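Keeping a two-armed robot fit for work: our term with Sanna

Our group looked after one machine all term, and we loved it! Sanna grips by closing its fingers round a tub or can on a steel table. 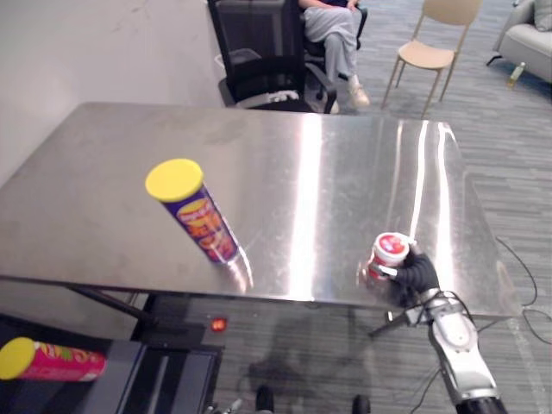
Bimton, March

Aba Ofori wrote our check sheet, with 8 points per arm. Fingertips come first – a worn tip spoils everything after it. Then we look over the cables and the black sleeves, and tighten the joint screws.

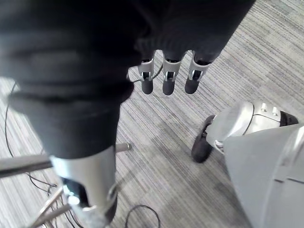
Results

We logged 145 grips before the first full service and 83 after it. Only four of the later ones were drops, which thrilled us. The Clerkon grease went on sparingly, and we'd love to try the finer Altell one next.

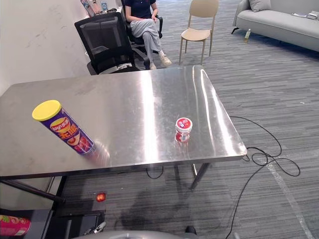 How often should the fingers be recalibrated?
Every morning before the first grip, and again after any fingertip is changed.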